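Notes from the Camargo open day, Clekbridge

Got there late. Parking at the front was full by 9, so I ended up behind the loading dock and walked in through the wrong door. No badge, no coffee. Rigoberto Solís found me in a hallway and got me into the second group, which was the better one anyway, smaller.

Camargo builds two-arm tabletop kits. You buy the pair, the rail, the controller and a year of support. They've been selling to labs for a while and now want the test kitchens and care homes, people who need small fiddly jobs done on a table and don't have an engineer on staff. The one they were pushing is the Firkent. Second version. I saw the first one at a trade fair last November and didn't think much of it, slow and very twitchy near anything soft.

First stop was the assembly room. Clean, bright, too warm. Joints get put together at one bench, links at the next, then everything goes on a soak rack and moves back and forth all night. Wagner Brito runs that part and talks fast, I got maybe half of it down. What I did get: each wrist goes through 1000 cycles before it ships, and anything that drifts goes back to the bench. I asked how many go back. He said fewer than last year. OK.

Cabling was my big gripe with version one and it's still my gripe. They run it on the outside of the links. Brito's argument is that you can swap a cable in a few minutes without opening the arm up, and he did it in front of us, and yes it was quick. But I've had kit where an outside cable snags on the first thing that sticks up off the table, and then your quick swap is a weekly job. He said they've changed the slack at the elbow. Would like to see it after six months in a real kitchen.

Then the demo room, which is what everybody came for. No safety cage, just tape on the floor and a person with a stop button. The job was tableware and food handling – rice on a tray, a place setting, dish rack off to the right – with an arm on each side of the table.

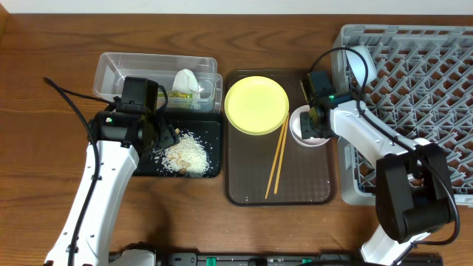

Marlene Andrade wanted to know what happens with wet rice, sticky rice, the stuff people really eat, and whether the fingers come off for washing. She'd tried a rival kit at her own place and the cleaning killed it, half an hour of scrubbing for every hour of work. The answer was that the finger tips pop off and go in a dishwasher, the wrist gets wiped down and must not get soaked. She asked to see a tip come off. It took two tries. She wrote something down and didn't look thrilled.

I'd have pushed on the same thing. Everything past the tips is black housing with joints and gaps in it, and grains go where they want. There is a sleeve, sold seperately. I think it should be in the box.

Teaching it a job is the strong part. You move a second pair of handles, the arms copy you, you do it over and over and then train on the recordings. I got a turn. Chopsticks are hard! Dropped mine on the first go, got them on the next, and the grip felt OK, a bit numb. There is no force feedback on the handles so you're judging by eye how hard you squeeze. For a stiff bowl, no problem. For a thin cup I'd be nervous. Feedback handles are "on the list", no date.

They told us the tray job was trained on 926 recordings, made by 4 people. That's a lot of afternoons for a small outfit. Solís said you can start with fewer if your table never changes. Whose table never changes?

There's a service for this, called Elham. You send in your own dishes and trays, they set up a copy of your table in Clekbridge, record it and send back a trained job. Priced per job. They wouldn't put the price on a slide but they'll quote by email, and one guy in my group had his quote already and said it came in under the cost of the arms, though not by much. If you only have the one task I'd look hard at it. If your menu changes every week then no, you want to learn to do it in house.

Lunch was sandwiches, fine.

Afternoon was mostly software and I missed the start of it becuase of a phone call. Caught the bit on updates. They come 2 times a year, you can refuse them, and old jobs are meant to keep running after. Somebody asked about running with no internet and the answer was a clean yes, everything stays on the controller. Good. Logs were less good, you get a text file and a timestamp and you're on your own.

Things I didn't get to ask, have emailed since: spare finger tips and what a set costs, how loud it is in a quiet room (the demo room had fans going), does the rail clamp to a thick table or do you need their stand, lead time on the left arm alone if one dies.

Sandrine Vasseur at our end wants a loan unit before we talk money and I agree with her. Solís said loans are four weeks, you pay shipping both ways. We've put our name down for the next slot. Will post again when it shows up and we've run our own dishes on it.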